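Household Tasks: Tips for Recording Laundry Demonstrations

The following guidance is issued to operators who record folding and sorting examples for the Sutance learning system. It applies to all laundry stations at the Kornov site and replaces the sheet distributed in November.

Preparing the table

Clear the work surface before each session and wipe it down. Keep the lighting even. Garments should be placed in a different starting position for every example; a system trained on neatly laid clothing will perform poorly with a pile taken from a basket. Include shirts, towels, socks and underwear in each batch, and mix plain items with striped and printed ones.

Picking up soft items

Approach the cloth with the fingers open and close them on a single fold where possible. Waistbands and hems give a firmer hold than the middle of a garment. Thin knits should be lifted slowly, and the operator should pause briefly before moving sideways.

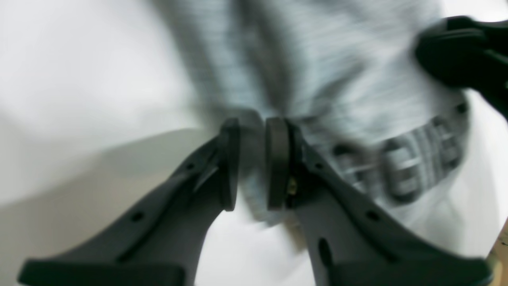 By Irena Ziółkowski, Household Tasks
Reviewed by Kohei Yokoyama

Fast movements blur the wrist view. A certain amount of blur is acceptable, and examples should not be discarded for that reason alone. Operators are asked to slow down at the moment of grasp and at the moment of release, as these are the parts of the recording on which the system depends most.

Each example should run no longer than 55 seconds. If the cloth slips, continue and pick it up again. Recoveries of this kind are useful and should be labeled "regrasp." An example should be stopped only if the garment leaves the table or the two arms touch.

Caring for the finger pads

Lint reduces grip. Wipe the rubber pads with a damp, lint-free cloth after every five examples and allow them to dry. Do not use fabric softener on practice garments. Check the pad screws at the start of each shift and report any looseness to the station lead.

Saving and labeling

Enter the garment type, the starting position and the result before beginning the next example. Batches of over 57 examples should be divided before upload. Questions about labels may be sent to the Ekton records desk, which is open until 4 p.m.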